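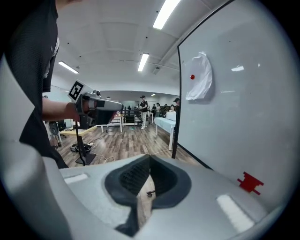
4. Whiteboards as handover surfaces

4.1 Setting and material

Handover between shifts is mostly talk. What gets written down is thin, and it gets wiped. We were after the wiped part. Two workplaces took part - the Wokar dispatch office and the Weltard print shop - both with mobile boards that staff move between the floor and the break area. Neither has a written rule on who may erase. At Weltard there had been one, on a laminated card, lost in a renovation.

Staff photographed each board at the end of a shift, using whatever phone was handy. Corpus after cleaning: 2000 entries, where an entry is any mark or group of marks that a coder could seperate from its neighbours. Taped paper was coded as an entry. So were magnets, but only when staff told us the colour meant something. Arrows were coded with whatever they pointed at. Doodles left out, with some regret.

Coding followed the scheme in Section 3. Disagreements went to Reijo Lehtinen, who had not seen either site and whose decision was final. Most of them concerned half-erased text. A date with its first digit rubbed out - is it still an entry? We said yes if a reader on the next shift could act on it. Debatable. A stricter reading would drop a good deal of the Wokar material and very little of the other.

4.2 Persistence

Entries fall into kinds with quite different lives. Delivery times go within the shift. Names of absent staff last until the person is back, sometimes longer. Warnings ("don't use back printer") stay far past the point of being true. At Weltard one such warning outlived the printer. Staff knew, and wrote around it for 7 weeks.

Paper behaves differently again. Once taped up it is treated as belonging to someone, even when unsigned, and people will erase right up to its edge and stop. Same for magnets. We'd expected the reverse, paper being the easier thing to remove.

Position matters less than the literature suggests. Upper left is the favoured corner for anything meant to last, but the effect fades on boards that get turned around, where upper left on one side faces the wall for half the week. Height a bigger factor. Low entries get brushed off by coats and carts, and were re-written smaller.

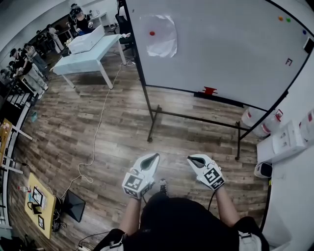 4.3 Colour

Both sites began with a colour code. Neither kept it. Markers dry out unevenly, red first, and a code that depends on red fails when the red does. After that, people use what works. At Wokar, red came back in October with a new box and was used for everything for a fortnight, incluing the lunch order.

Interviewees still described the code as in force. One dispatcher explained it to us in full, standing beside a board written wholly in green. We don't read this as a mistake on her part. The code is how newcomers are taught to look at the board, and seems to do that job whether or not anybody writes by it. A point for Section 6.

Small coloured objects fixed to the board (magnets, mainly) held their meaning better than ink. They don't run dry. They do wander, though, and a moved magnet leaves no trace of where it was. See Figure 2 for a board with paper and magnets in typical places.

Figure 2. Mobile whiteboard on a black stand. Paper with a single red dot taped at upper left; yellow and green magnets near the upper right corner.

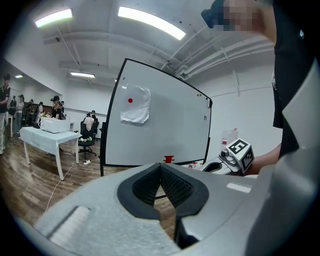 Who, then, decides when an entry is finished?

Usually the person who needs the space. Authors seldom came back to erase their own notes, and when asked they said somebody else would see to it. Erasing was done by whoever had something to write next, starting with the oldest-looking text and leaving alone anything in a hand they recognized as a supervisor's. Limits of the photographs on this point are taken up in 4.4.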